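Budgeting for hand-held gripper pairs: what to buy besides the grippers

Reading time: 2 min
Print | E-mail

Posted by rustdale_lab, 24 Apr 2020

We are planning a purchase of hand-held grippers for recording towel folding and similar cloth tasks in ordinary rooms. The budget is $4000. The quote from Danko covers 3 pairs and no spares. Is it better to take 2 pairs and keep the rest for pads, cables and power? The work is one folded towel at a time on a bedspread, one gripper in each hand, with a desk lamp for light.
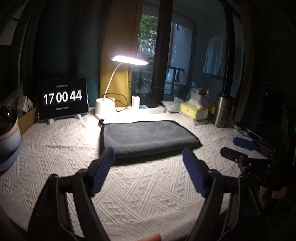
Ans De Haan
Take 2 pairs. Ridged rubber pads are a consumable, and you should order them with the grippers, in the same color and batch. We ran Ledo units from March on and replaced 11 pads. Check the lead time as well as the price. Also put a line in the budget for spare cables, long enough to reach the floor and back.

baltow_m
depends how many operators you have. 3 pairs if 3 people, otherwise no

K. in purchasing
Ask Danko for a separate price on fingers and on the housing. If the fingers can't be ordered alone, count one complete gripper as your spare. Get the warranty terms in writing before you split the order, and ask whether opening the housing voids them.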